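About Fillimness

Home
Services
About us
Contact

Fillimness is a small service shop for two-armed robots. We set them up, look after them, and fix them when something wears out or works loose. Most of our customers run one or two machines in a kitchen, a lab or a workroom and have no technician of their own.

The company was started by Zoi Vasilakis and Nektarios Tzanetos, who had both spent years repairing packaging equipment in Plemholm. The first jobs came by word of mouth. We still work out of the same building, behind the old Munshi print shop, with the loading door on the side street.

How a setup goes

Every machine we take on gets the same treatment. Grigoris Rallis visits first and measures the counter or bench, the floor and the power outlets. He marks where the base will stand and checks that both arms can reach the back of the work area without their elbows meeting. If the floor slopes, he shims the base. Tile floors take longer than concrete because the grout lines throw the level off.

The arms come next, then the grippers. Each gripper is bolted on, its connector is seated and tugged, and the fingers are opened and closed by hand before any power goes to them. Sensor brackets are tightened last. A bracket that shifts a little will put every pickup slightly off, and the customer will usually think the software is to blame.

Then we run the arms slowly through their full travel and watch the cables. This is the part of the job that can't be hurried. A cable needs enough slack to follow the wrist all the way around, and not so much that it catches on a cabinet handle or gets under the base. We adjust, run it again, and adjust again.

We finish with the real work. For a kitchen machine, that means the customer's own sink, plates, bowls and cutlery. Steel dishware is harder than it sounds – it shines, it stacks tightly, and forks laid across a bowl can be awkward to pick up. 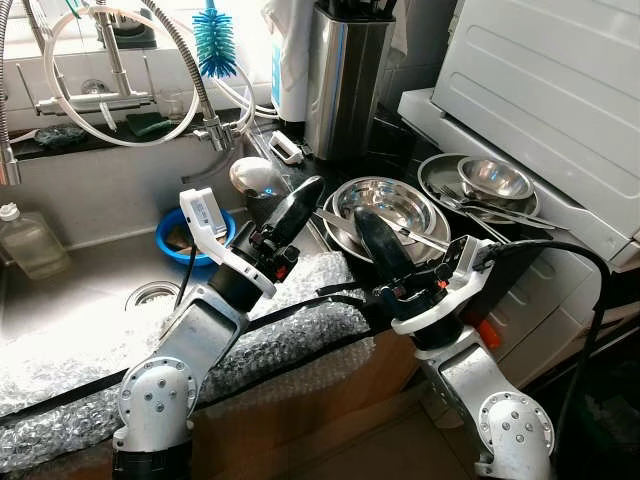
Benvinda Vilela handles this stage and writes down the finger positions and speeds that we leave with the customer.

Looking after it

Our standard plan is a visit every 3 months. We check the joint screws, look over the cables for rubbing, clean the sensor windows and replace finger pads as needed. Machines near water get an extra look at the wrist connectors. Between visits, customers can call the shop and talk to whoever did their setup.

Repairs are booked through Mitsuko Hoshino. We keep spare grippers and cables on the shelf, and most faults are fixed on site. If an arm has to come back to the shop, we tag it, log the joint offsets and return it with the same settings.

We now look after 57 machines, including all of those at Jaltora. We do not sell robots and take no commission from people who do.

Shop visits are by appointment. Please have your machine's serial number ready when you call.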